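白いプラスチックの台についた茶渋っぽい輪じみ、落とし方ありますか

投稿:ねむい台所

急ぎめです、すみません。シェアスペース「オリス」(Olis)の給湯コーナーを月曜の朝までにきれいにして返さないといけなくて。
コップの底の形の輪じみがどうしても残ります。台所用の中性洗剤とふきんではほぼ変化なし。メラミンスポンジは前に別の棚でツヤが消えて怒られたので、こわくて使ってません。
あと、ついでに聞きたいのがタイルの目地。こっちは黄ばみというか、くすみ。重曹でいけるって書いてるサイトと、意味ないって書いてるサイトがあって、どっちなのか。
持ってるもの:重曹、クエン酸、酸素系漂白剤(粉)、使い古しの歯ブラシ。塩素系は換気が弱いのでできれば避けたい。
予算はあんまりないです。よろしくお願いします。

投稿:308号室

うちも似たような台で毎年やってます。茶渋なら酸素系漂白剤でだいたい落ちますよ。重曹は軽い汚れ向き。クエン酸は水あか用なので茶渋にはあまり効かないです。

手順
40度より少し熱いくらいのお湯に粉を溶かす(濃さは袋の表示どおりで)
キッチンペーパーに含ませて、しみの上にぺたっと貼る
上からラップ。乾くと効かないので
38分放置。半端な数字なのは洗濯機が回ってる間にやるからです、30分でも可
はがして水拭き2回、からぶき

ゴム手袋は必ず。溶かした液をスプレー容器に入れてフタするのは絶対だめ、ガスがたまって破裂します。

表面がでこぼこの台だと、溝に汚れが入ってて平らなとこだけ白くなりがち。歯ブラシを溝の向きにそってかけてくだい。力はいらない。
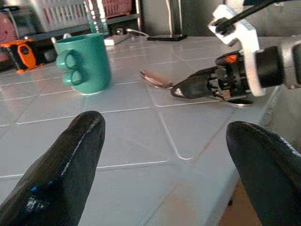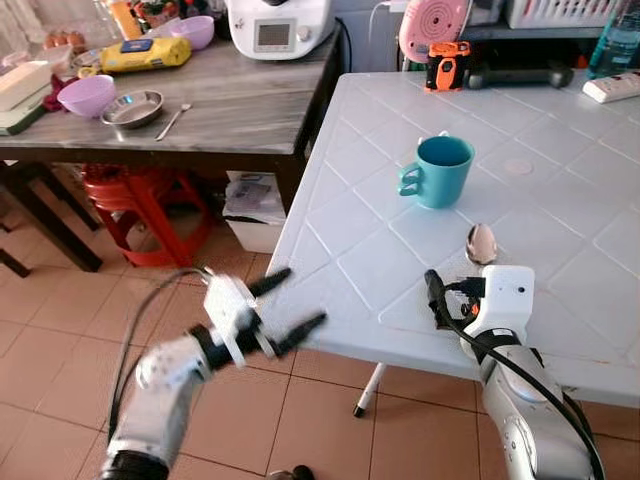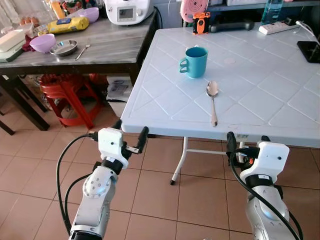
1枚目がタイル、あとの2枚は白い台とマグ。

タイルの目地も同じペーパー貼りでいけます。ただ目地は吸うので、先に水で湿らせてから。いきなり濃いのを置くとムラになったことあり。重曹は水でゆるいペーストにして歯ブラシでこする分には意味あります、漂白の力はないです。くすみが取れるだけ。
クエン酸は目地には使わないほうがいい。セメント系だと酸で傷みます。

それと、コンセントとかタップが台の上にあるなら先にどけて。濡れた手で触らない。うちはこれで一回ブレーカー落としました…

落ちなかったら2回目やって、それでもだめなら色が樹脂の中まで入ってるので、あきらめて管理の人に言ったほうが早いです。こすり続けると傷だけ増えます。

投稿:たぬきそば大盛

メラミンでいいと思う。自分はそれで全部すませてる。ツヤとか気にしたことない。
あとバニス(Bunis)のクリーナー、94円のときに買ったけどふつうに落ちた。今いくらかは知らん。

投稿:ねむい台所

ありがとうございます!
308号室さんの方法で、さっき台のすみっこで試しました。うすくなった気がする。色落ちはなさそうなので、今夜本番やります。
目地にクエン酸かけるとこでした、あぶない。
メラミンはやっぱりこわいのでやめときます、すみません。

投稿:308号室

すみで試したの正解です。粉が溶けきってないとそこだけ白く残るので、そこだけ注意。
冬場はお湯がすぐ冷めるから、ラップの上にタオルのせると違いますよ。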